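Cleaning and Caring for Stone and Concrete Paving

By Hanna Lytvynenko
Updated January 30, 2019

Most patios and walkways need a good cleaning twice a year and a quick sweep the rest of the time. The methods below work for poured concrete, concrete pavers and most natural stone. If you have limestone or marble, skip anything acidic, including vinegar. It etches the surface and the dull spots do not come out.

Sweep first. Use a stiff push broom and work with the joints, so you are not packing grit into them. Leaves left over the winter leave brown tannin stains, especially on pale paving. If you already have them, mix oxygen bleach powder with warm water according to the package, pour it on, keep it damp for half an hour and scrub. Rinse well toward a drain or a gravel bed.

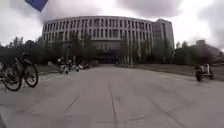

Pale grey paving under heavy cloud. An overcast day is a good one for washing, as cleaners dry more slowly.

Grease and oil

Cover a fresh spill with plain clay cat litter and leave it overnight. Grind it in lightly with your shoe, sweep it up and repeat if needed. Old oil takes a poultice. Stir baking soda and a little dish soap into a paste, spread it a half inch thick, tape plastic over it and leave it for a day. Scrape it off with a plastic putty knife. A metal one will scratch.

Rust

Rust usually comes from chair legs or fertilizer. On concrete, lemon juice will lift a light mark in ten minutes. On limestone or marble, buy a rust remover labeled for that stone and test it in a corner. Rubber caps on the chair legs cost next to nothing.

Joints

Weeds come up where the joint filler has washed out. Pull them after rain, scrape out the loose material with an old screwdriver and refill. For pavers, sweep in polymeric sand on a dry day, brush every grain off the surface, then mist it. Any sand left on top will set there as a white haze. Mortared joints between irregular slabs need repointing when they crumble. Dampen the joint, press in the mortar with a narrow trowel, and wipe the edges of the stone before it sets.

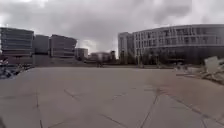
Large stone slabs laid in an irregular pattern, with dark joint lines and some faint staining.

Pressure washers

Keep the tip a foot off the surface and use a wide fan. A narrow jet cuts lines into concrete and blows the filler out of the joints. Bindu Varghese wrote to say she lost most of her joint sand in 5 minutes with a rented machine, and had to redo 326 square feet. A garden hose and a deck brush would have done that job.

Sealing

Wait until the paving has been dry for two days. Pour a little water on it. If the water beads up, the old sealer is still working and you can leave it alone for another year. 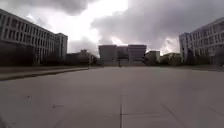 If it soaks in and darkens the surface, it is time to reseal. Use a penetrating sealer if you do not want a shine. Roll on a thin coat, wipe up puddles, and keep people off it until the next day. May is a good month for this in most places. Do not seal over a stain, as it will be much harder to remove later.

Winter

Use sand for traction on new concrete. Salt can make the surface flake, and the damage shows up in spring.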